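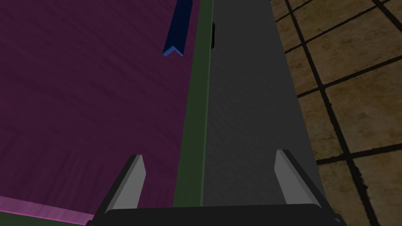 早上，还有关于船的事

2021年9月

今天起得早，窗外还是灰的。我先烧水，然后坐在厨房里听广播里的潮汐预报。住在海边的人应该每天听预报，我住了四个月才养成这个习惯。我是五月搬到 Mirkotstead 来的，那时候觉得潮水只有两种，来的和走的。现在我知道还有大潮和小潮，而且每天的时间都往后推一点儿。中文里“大潮”这个词我很喜欢，写出来很有力量。

高潮是下午，所以上午可以慢慢做事。我把昨天没写完的单词抄了一遍：缆绳、船舷、桨、浮标、系泊。“系泊”的“系”，词典说念 xì，可是“系鞋带”的“系”念 jì。我在本子的旁边写了两个拼音，再画了一条线。明年我大概还是会念错。

用中文写日记，到这个月已经第三本了。第一本写得很短，每天只有天气和早饭。第二本开始有人，有对话。老师以前告诉我，写日记不要查太多词典，应该先用会的词把话说完。我不太听她的话，我喜欢查词典。一个早上可以过得很快，只为了弄清楚“划船”和“摇橹”的分别。我们这里没有人摇橹，这个词对我没有用处，但是我记住了。

九点以前把面团揉好，放在柜子上面发。面粉是上个星期在码头的小店买的，比较粗，吸水多，我加了两次水。做面包的时候我常常想到划船，两件事都要用背，不能只用手臂。刚开始学的时候，我的手臂疼了六天，连杯子也不愿意拿。后来 Rhydian Foulkes 看我划，看了一会儿，叫我把手臂当成绳子，用腿推，用背拉。我回家以后把这句话翻译成中文写在冰箱上，“手臂是绳子”，客人看见都觉得奇怪。

我们学划的船叫 Vida。她是木头的旧船，漆是绿色的，右边补过一块，颜色浅一点儿。（中文里说船，应该写“它”，可是在这里大家都说“她”，我就跟着写“她”。）Vida 坐四个人划桨，一个人掌舵。她很重，起步慢，可是走起来以后很稳，停桨了还能自己滑很远。年轻人喜欢新船，新船轻，会跳。我喜欢重的。

上个星期天气不好，一次也没有出去。风从西边来，浮标在水里歪着，我们站在岸上看了看，就去喝茶。喝茶的时候大家谈船底要不要重新刷漆。有人主张今年刷，有人主张等到明年春天。刷漆要把船拉上来，翻过来，晾干，磨掉旧漆，再刷两遍。我听得很认真，想学词，结果他们问我的意见，我只好说我同意，也没说同意谁。

中午吃了汤和昨天剩下的土豆。面包烤出来颜色太深，底下有一点儿苦，切掉以后还可以。包了半个带去码头。

下午，去 Flusness

从我家走到码头有一段下坡路，两边是石头墙，墙缝里长着很多小草，我还不知道它们的中文名字。黑莓已经熟了，路边的都让孩子摘完了，高的地方还有。我个子不高，摘到三个，两个酸的。

村口的牌子上写着人口 1,127。我每次经过都看一眼，想着这个数字里有没有我。牌子的漆旧了，应该是很多年以前写的，那么就没有我。等他们换新牌子的时候，我希望还住在这里。

到了码头，水已经涨得很好，台阶只露出上面几级。今天四个划手都到了，我坐第二个位置。第二个位置看不见前面，当然，划船的人都看不见前面，我们都是背对着要去的地方。我在中文里找不到一个好的词说这种感觉。我写过“倒着走”，老师改成“背向而行”，我觉得太漂亮了，不像我说的话。

我们先沿着防波堤慢慢划，热身，

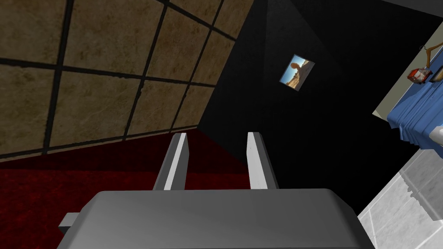
然后过了红色的浮标再加快。舵手喊节奏，喊得不快，每一下中间可以呼吸一次。我努力看前面那个人的后背，他往前我往前，他停我停。Rhydian Foulkes 教我的时候总说不要看自己的桨。越看越乱。可是人的眼睛很难管住，我今天看了好几次，有一次桨插得太深，拔不出来，桨柄打到我的肋骨，疼得我说了一句母语。没有人听懂，这是外国人的好处。

Flusness 是对岸的一个沙嘴，从我们的码头看过去只是一条黄线，近了才看见草和一个旧的灯架。划过去用了 35 分钟，舵手看了表告诉我们的。夏天的时候我们要更久，不过夏天有一次是逆风，所以比较不公平。我的手掌上旧的水泡已经变硬了，中文叫“茧”，跟蚕做的“茧”是同一个字。第一次查到的时候我很高兴，觉得自己的手里在养什么东西。

船靠沙滩的时候要先收桨，船头的人跳下去拉绳子。水没到他的膝盖。我们几个坐在沙上吃我的苦面包，还有别人带的奶酪。沙嘴上风大，说话要大声。海鸟很多，一种黑白的，嘴是红色的，叫得很急，中文叫蛎鹬。“鹬”字我认识，是从“鹬蚌相争”里学的，那个成语我背过，考试考过，但是从来没有机会用。今天看见真的鹬，旁边没有蚌，我还是没有机会用。

坐了一会儿，大家说起冬天。冬天划不划？去年冬天他们划到十二月，后来手指冻得握不住桨，才停。我没有在这里过过冬天，心里有点儿怕，嘴上说应该没问题。我的家乡冬天冷得多，雪很厚，可是家乡的冷是干的，穿多一点儿就好。海边的冷会从袖子里进去。我买了一双羊毛手套，没有手指头的那种，店里的人说打鱼的都戴这个。

回来的时候潮水开始退，水从海湾里往外流，我们要顶着它划。我学到一个新的做法：不走直线，先靠着岸边走，岸边的水流得慢，到了防波堤对面再横过去。路远了，力气反而省。舵手看着水面上的细纹，能看出哪里快哪里慢。我看了半天，只看见水。掌舵这件事我想学，可是大家觉得还早，要先把桨划好。我自己也觉得还早。

中间有一段我划得很好。我知道，因为什么都没有想，耳朵里只有四支桨一起进水的声音，咚的一下，再咚的一下。后来我想到“我现在划得很好”，就马上乱了。

上岸以后洗船。洗船要用淡水，把盐冲掉，桨也要擦。绳子不能湿着卷起来，要挂着。我打的结还是松，自己解开又打了一遍，第三遍才像样。这个结中文叫“单套结”，也有人叫“称人结”，我喜欢第二个名字，可以把人吊起来称，听上去很可靠。

晚上

回家洗了热水澡，背很酸，坐下就不想起来。晚饭是米饭和鸡蛋，加了一点儿酱油。酱油快没有了，下次进城要买。进城要坐 Cludo 的小巴士，得前一天打电话订位子。第一次打电话的时候我紧张得把自己的门牌号说错了，车停在邻居家门口，邻居家的狗很生气。现在我打电话已经不用先写稿子，不过还是站着打，站着说外语比较清楚。

吃完饭又想到刷漆的事。今天在沙滩上拉船的时候，我摸了一下船底，有几个地方漆起了泡，用指甲一按就破。所以我现在有意见了，我觉得应该今年刷。冬天雨水多，木头露在外面不好。下次他们再问我，我就可以说清楚。我在本子上先用中文练习了一遍：“船底的漆已经起泡了，如果等到明年，木头会受潮。”“受潮”也是“潮”，跟大潮小潮的潮一样。学了这么久，今天才把它们放在一起看。

睡觉以前我把这个意见发到大家的群里，写得很短，很有礼貌，改了三遍语法。
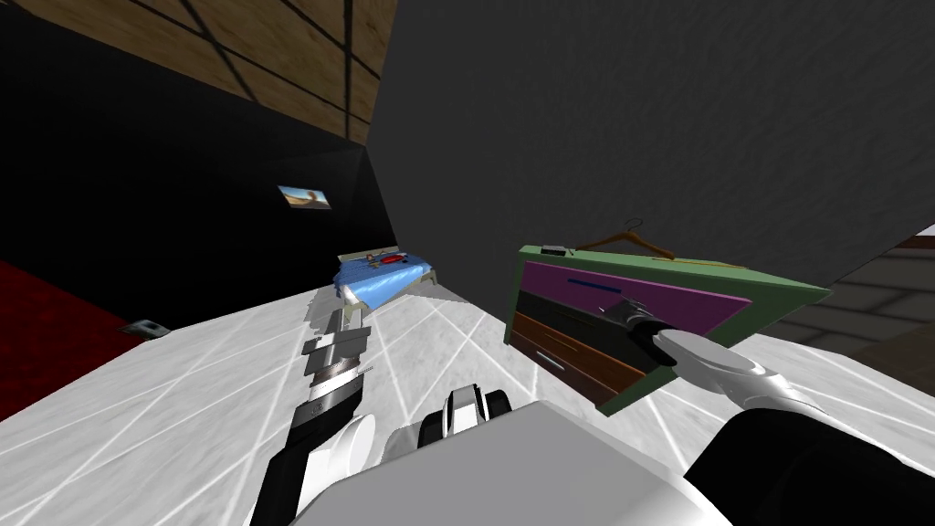

Rhydian Foulkes 很快就回了，他也觉得不能再等，船棚里还有去年剩下的底漆，够刷一遍，第二遍的要另外买，砂纸也要买粗的，细的磨不动旧漆。他还问我会不会用刮刀。我回答会，然后去查了刮刀是哪一种刀。我家里有一把，以前用它刮过墙纸。

过了一会儿又有人写，说磨漆一定要戴口罩，旧漆里可能有铅，也不要穿好衣服。我没有什么好衣服，这一点很方便。还有人想先称一称船，看她一个夏天喝了多少水。木船会喝水，英文这样说，中文好像也可以说“吃水”，我很高兴，查了才知道“吃水”是船身在水下的深度，跟喝水没有关系。差一点儿就用错了。

关于日子还没有说定。有两个人要等苹果收完，有一个人的膝盖要去看医生。我什么时候都可以，但是没有马上写出来，怕他们让我一个人磨整条船。

外面现在很安静，退潮以后听不见水声，偶尔有鸟叫一下。窗户我留了一条缝。面粉还够做两次，下次少烤五分钟，把架子放高一格。还要记住：

手套放进船上的袋子里，不要放在门口。

“系泊”念 xì。

问一问牌子上的人口是哪一年的。

明天的高潮比今天晚，可以多睡一会儿，可是我想早一点儿起来把“背向而行”那一段重写，用我自己的话。现在手很酸，字已经写得很难看了，就到

剩下的明天再补。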